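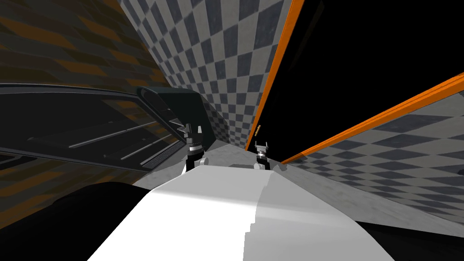
Gradberg Hill truck arrester bed: frequently asked questions

Last updated in December. Replaces the earlier version, which had the wrong location for the bed. Written by Severin Riedl for the Wivdale road safety page. If you want the glossy version, the project has its own website.

What is being proposed?

A gravel arrester bed on the left side of the downhill lanes between Gradberg and Wivdale. A truck that has lost its brakes would steer off the road into a long pit of loose, rounded stone, sink to the axles and stop. They've been used on steep roads all over the world for decades and the basic idea is sound. My doubts are about this bed, on this hill, in this spot.

Where exactly would it go?

The entry would be 571 metres above the Lultdale Road roundabout, after the second left-hand bend. The first drawings had it above the bend. It was moved because the upper site needed a retaining wall, and the wall cost money. The drawings call this "optimised siting". You can make up your own mind about what was being optimised.

Why does the position matter?

A truck with cooked brakes keeps gaining speed the whole way down. Put the bed too far down and the driver has to survive every bend before it. A loaded semi that gets to the second bend at a bad enough speed may go over there, and a lovely clean gravel pit further on is no use to it. I've asked what entry speed the designers assumed and what speed they think a runaway could carry through the bend above it. I was given the first number's "design basis" (a page of headings) and no answer at all on the second.

How many trucks use the hill?

The project's fact sheet says 1000 heavy vehicles a day. The consultant's report, done by Chareonsuk, says 2000. Both can't be right, unless one counts a single direction and the other counts both, and neither document says. It also isn't clear whether "heavy vehicle" includes buses and small rigid trucks. A tabletop removals van and a B-double are different animals on a long grade. Treat either figure with care when somebody quotes it at you in a meeting.

Hasn't there been a string of runaways?

There have been 2 that I can find a proper record of. One went through the roundabout and into the paddock. The other ended up against the cutting with its trailer on fire. Nobody was killed in either, thank goodness, though the second driver was in hospital for a good while.

You'll hear people say it happens "all the time". Smoking brakes certainly do, and anyone who lives near the bottom knows the smell. But smoking brakes and a runaway are separate things, and the brochure blurs them together in one chart. I'd like to see the underlying list.

What sets a trailer on fire on a hill like this?

Usually heat. Riding the brakes all the way down turns the drums into ovens. Grease in the hubs can catch, then the tyre, and a burning tyre is very hard to put out with the extinguisher carried in a cab. A dragging brake or a failed wheel bearing can do the same on flat ground. An arrester bed doesn't prevent any of that. If a trailer is already alight when it goes into the gravel, it will be alight and stuck.

Would a lower speed limit do the job instead?

Partly, and it would be cheaper. A truck that starts down in the right gear at a low speed can mostly hold itself on the engine brake. The trouble is that the present limit sign for trucks is halfway round the first bend, where a driver who doesn't know the road has already picked a gear. Moving the sign and the "trucks must use low gear" board up to the crest has been asked for several times. The reply has been that signage will be "reviewed as part of the wider package". I don't see why a sign needs to wait for a gravel pit.

What about a compulsory brake check area at the top?

There's room for one. The old gravel stockpile site at Gradberg is flat, has a decent sight line both ways, and is already used by drivers who want to stop and tie something down. A full stop at the top does one very useful thing even if the driver never leaves the seat: the truck starts the descent from walking pace and in a low gear.

The objection is that drivers would ignore it. Some would. Some ignore speed limits too and we still put those up.

What do the drivers think?

Opinions vary, as you'd expect. Cyrill Plattner, who has been carting through Wivdale for years, wrote to this page:

"I'd rather have the bed than not. But I wouldn't want to be the one deciding whether to use it at that spot. You come off the bend and you've got a couple of seconds. If there's a car sitting in the entry having a look at the view, you're finished."

He also says that some drivers put off using a bed because of the recovery bill and the questions from the boss afterwards. I can't prove that, but I've heard it from more than one person.
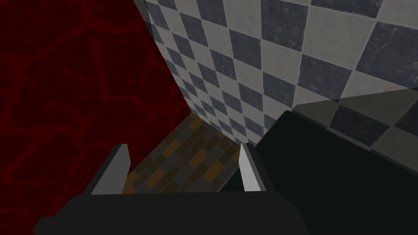
Two-finger gripper, computer render.

Who pays when a truck goes in?

Good question, and the fact sheet skips it. There are three costs: towing the truck out, which needs heavy gear and probably closes a lane; raking and refilling the stone; and whatever damage is done to the truck and the load. In most arrangements the first would land on the operator or the operator's insurer. The second could go either way. Ask your own insurer about the third, in writing, and don't accept "you should be right" over the phone.

If you run a small operation, look at what your policy says about recovery from off the carriageway. Some wordings have a dollar cap on towing that would be swallowed quickly by a loaded semi up to its axles in stone.

Does using the bed mean the driver gets fined?

Using it in an emergency shouldn't be an offence by itself. What may follow is an inspection of the vehicle, and if the brakes turn out to be badly maintained there could be trouble over that. The trouble would have existed without the bed. I'm not a lawyer, and if you've had a crash and are facing charges you should be talking to one instead of reading this.

Can cars stop there?

No. Please don't. The plans show painted checks on the entry and a "no stopping" sign. Whether that will be enough beside one of the few places on the hill with a view is anybody's guess. The designers have ruled out a barrier, correctly, as a truck has to be able to get in. Enforcement is described as "to be determined".

Will the gravel need looking after?

Yes, and this is where I'm least convinced. Arrester beds stop working properly if the stone packs down, fills with silt or grows a nice crop of weeds. It has to be loosened regularly and the drainage kept clear. On frosty mornings, a bed full of water and fines can set hard on top, and a truck will run straight over it. Gradberg gets those mornings every winter.

The construction money has been announced with great fanfare. There's no line for maintenance that I can find. I asked which budget it would come from and was told that the asset would be "maintained to an appropriate standard". Appropriate to what?

The brochure says the bed will "eliminate" runaway crashes. Will it?

No. It might turn some very bad crashes into expensive stops, for drivers who get as far as the entry, find it clear and decide to use it in time. That may well be worth paying for. The word "eliminate" should come out of the brochure.

What about noise and dust for the houses at the bottom?

Dust from the bed itself ought to be minor. Noise is a fair worry, though it comes from engine brakes, and those will be there with or without the bed. If the low gear signs are moved up and drivers obey them, you'll probably hear more engine braking. I would take that over the alternative, but I don't live in those houses, and the people who do should be asked properly.

I was in a crash with a truck on the hill. Can you help?

Only with the basics. Write down what you remember while it's fresh, including the time of day, the weather and what the truck was doing before it hit you. Keep your dashcam card out of the camera so it can't be recorded over. See a doctor even if you feel fine. Be careful about signing anything a transport company's insurer sends in the first few weeks, particularly if it comes with a cheque. Any firm that promises you a result before looking at the paperwork is selling something.

So are you for it or against it?

For a bed, against this one as drawn. I'd want the upper site costed again with the figures shown, the crest signs moved now, and a maintenance budget in writing. If those came through I'd happily eat my words about the rest.

How do I have a say?

Written comments go to the project office through the form on its website. Keep a copy of what you send, as the form doesn't email you one. Say which direction you usually travel and what you drive. If you've seen a truck in trouble on the hill, give the month and the time of day as best you can, and whether it was above or below the second bend.

Can I see the Chareonsuk report?

There's a printed copy at the Wivdale library desk. The appendices are missing from it. I've requested them and will add them here if they turn up.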